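The Slow Record

Gunārs Pētersons had been playing bass on other people's albums for most of his working life before he made one of his own. He was fifty-one when he started it. The record is called Priedītis, it runs to nine songs, and he sold the first 398 copies himself, mostly out of the back of a car.

"I didn't have a plan for it," he says. "I had the songs and I had some money from a tour. I knew if I waited I would spend the money on the roof."

We are talking in the kitchen of the house in Ludlow where he has lived since he moved over from Riga. The roof still leaks over the stairs. There is a bucket on the fourth step and he tells me to watch for it each time I go up.

Pētersons came up through wedding bands and then through the kind of session work that used to pay rent. He can read, he turns up on time and he doesn't argue about parts. Those habits got him onto a lot of country and folk records, and onto two film scores he has never seen the films for. They did not get him many chances to sing. He says he was thirty-eight before anyone asked him to take a backing vocal, and the singer who asked him changed her mind after lunch.

The songs on Priedītis were written on the road, on a nylon-string guitar with a repaired neck. Four are in Latvian and the rest in English. He wrote the Latvian ones first and had no thought of translating them. When he played them for the drummer Mwende Nyamweya, she told him to leave them alone.

"He had started putting English words to one of them and it was terrible," Nyamweya says. "It rhymed too much. The Latvian one sounded like somebody talking to you while they did the dishes. I said keep that."

Nyamweya had worked with him on tour for three years by then. She plays on every track, though on several of them you would have to listen hard to know it. On "Harbor Bus" she uses one brush on a closed suitcase. On the title song she plays a floor tom with a towel over it and comes in only after the second verse.

They recorded at Trullbridge, a studio in a former seed warehouse that is run by the engineer Birsen Tuncer. It has one good live room, one bad one, and a tape machine that Tuncer services herself. Most of her clients now record straight to the computer. Pētersons asked for tape, and then asked how much tape cost, and then asked if they could use some that had been used before.

"I said yes, if you don't mind ghosts," Tuncer says. "There's a spot before the last song where you can hear a tiny bit of a choir. It's from whoever had the reel first. We tried to clean it off and then Gunārs said he liked it."

The sessions took place in May, in the mornings, before the trucks started at the bakery supplier next door. Tuncer set up the three players in the live room without headphones. The third was Gediminas Koppel, who plays pump organ and accordion and drove up each day with both instruments in a van that would not go into reverse. He had to park it facing the street. If somebody blocked him in, everyone came out and pushed.

Koppel's organ is the sound most listeners mention first. It is an old instrument and it wheezes, and Tuncer put one of her microphones down by the pedals on purpose. On "What the Neighbor Saw" the pedals are as loud as the bass. The song is about a man who watches a family move out across the road and never finds out where they went. It lasts under two minutes and has no chorus.

Not everything worked. A string arrangement was written, paid for and dropped. A tenth song, a long one about his father's boat, was recorded in four versions and left off. Pētersons still plays it at shows, faster each time, and thinks he may have it right by next year.

When the album was finished he sent it to labels he had done session work for. Two wrote back. One wanted English versions of the Latvian songs and the other wanted a different cover. He thanked them both and paid a pressing plant himself.

What happened next was small but steady. Arūnas Kazlauskienė, who presents a late show on community radio, played "Harbor Bus" and got more messages about it than he was used to. He played it again the next night, and then played the whole first side. Record stores began to call. Pētersons did not have a distributor, so he answered the calls himself and wrote the orders in a school notebook.

"People thought it was an old record," Kazlauskienė says. "I had a man tell me he'd owned it in the seventies. I didn't correct him. He was very happy." 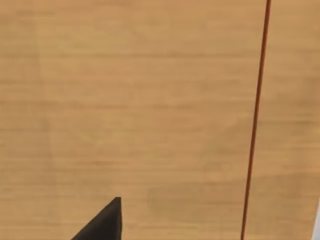 A plain tabletop with a thin reddish-orange line across the grain.

By the end of the summer the total had reached 2364 copies, counting a second pressing with a corrected lyric sheet. Pētersons knows that this would be a poor week for some of the people he has played behind. It has paid back the studio and the tape. It has also brought him work of a kind he hadn't had before, including an offer to produce a young singer from Drorkton, whose demos he plays for me on his phone, propped in a coffee mug to make it louder.

He has had to get used to standing in the middle of the stage. For the first few shows he drifted back toward the drums between songs and Nyamweya would wave him forward with a stick. He has also had to learn to talk to an audience. He tried preparing stories and gave it up. Now he says the name of the song and what key it is in, and people seem to like that well enough.

The trio will play the full album, in order, at the old assembly hall in Ludlow on December 1, 2022. Tuncer is doing the sound. Koppel has a different van, and the hall's organ has been looked at in case his own doesn't survive the trip.

Pētersons has told them both that he wants to open with the boat song. Nyamweya would like it at the end. They were still discussing it on the phone when I left, and I stepped over the bucket on my way down to get my coat.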